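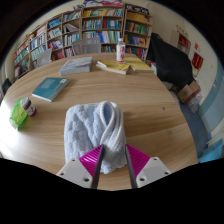 A round table has no head and no corners, so whatever is put down on it tends to stay where it landed. So runs a remark in the staff handbook of the Lavska reading room, and the person who wrote it had evidently tried to clear one. With a rectangular table the edges tell the worker where to begin. A round one gives no such help, and the usual result is that objects are pushed towards the middle, then outwards again, and counted as tidied when they have only been moved.

Chapter 6
Clearing and Resetting Shared Tables

6.1 Scope

This chapter deals with tables in rooms where books are kept and where people also sit, eat, work and leave their belongings. Shelving proper was treated in Chapter 5 and is mentioned only where the two tasks meet. The floor is covered in Chapter 7, although coats, bags and boxes are discussed briefly in 6.4.

By the end of the chapter the reader should be able to:
sort the contents of a mixed table into classes before moving anything;
fold and place soft items so that they can be lifted in one piece;
decide which books go back to the shelf and which remain out;
set the chairs and leave the surface ready for the next user.

6.2 Terms

Surface load. Everything resting on the table top, whatever its size. A folded towel and a thick book are each one item of load. A book with a sheet of paper lying on it is two.

Stacked item. Any item resting wholly on another. Stacked items are dealt with from the top down.

Soft item. A towel, scarf, cloth or garment. Soft items change shape when lifted and are therefore folded first, even when they are only going as far as the next chair.

Closed container. A jar, bottle or tin with its lid or cap in place. The lid is tested by hand before the container is tilted.

Resident item. An item that belongs on the table between uses. Most shared tables have fewer of these than their users believe. In the Janjua survey of reading rooms, 137 tables were recorded at closing time and 67 of them had no resident item at all.

6.3 Order of work

The order used in this book is soft items, closed containers, paper, books. It differs from the Hernatitz order, in which books are taken first. The Hernatitz order is quicker in a room with a trolley, but it requires the worker to carry books past open drinks and loose fabric, and it is not recommended for beginners.

Soft items come first for a practical reason. Fabric covers other things. A scarf may have keys under it, and a plush towel laid over a pen will carry the pen away unnoticed. The item is folded into a rectangle with its edges turned inwards. The bundle is then gripped through its full thickness. If only the top layer is held, the fold opens and the work must be done again.

A narrow knitted piece, such as a headband, is rolled or looped and placed on top of the larger bundle. It should not be pushed inside, where its owner will not find it.

Closed containers are lifted upright, one at a time. A jar that leans against a bag is moved before the bag – thin plastic slides, and the jar will follow it.

Paper is lifted off books flat and kept with the book it was found on until someone has looked at it. Notes separated from their book are seldom matched again.

Books are closed, squared and grouped by size, largest at the bottom. A stack should be no higher than the worker can carry with one hand beneath it and one on top.

6.4 Chairs and the area beside the table

A coat over a chair is treated as a sign that the seat is taken. It is left alone until closing, after which it is moved to lost property with a label giving the table and the hour. Boxes and bags on the floor are drawn in towards the table leg, clear of the walkway. They are not placed on the table, even for a moment.

Office chairs are pushed in until the front of the seat is under the table edge. The Jallier guidelines give a table height of 72 cm as standard, and at this height many armrests will not pass beneath. Such chairs are turned to face the centre and left touching the edge.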